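Skaveo tub handling set, version 3

This folder holds simulated runs for the packing line at Purnoleck. The arm will take over moving and closing plastic containers at one station, a job now done by hand by the morning crew. The set has 385 runs, rendered from the wrist view. Seventeen of them are held back for checking and should not be used in training.

Dace Lūse built the models. Vija Kairys wrote the task list after two shifts at the station, and the people who work there went through it with her line by line.

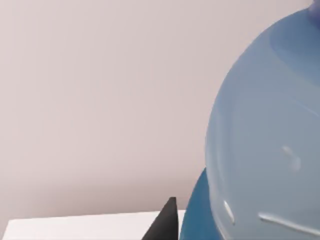 Wrist view, simulated. A black fingertip near a darker blue part, with the pale translucent piece at right.

What changes for the crew: nobody loses the station. One person stays there to feed parts, clear jams and stop the arm when needed. The second person moves to inspection – same pay grade, different chair. Ilze Baranauskienė keeps the rota and has asked for two weeks of overlap in November before any hours are moved.

Known gaps
Clear plastic renders cleaner than the real thing. No runs include labels or gloved hands. Walls and tables are plain, so expect trouble with clutter.

Runs do not record anything about staff. Please keep it that way if you add to the set.

Questions about the files go to Dace, questions about shifts to Ilze.

Last changed 28 Oct 2020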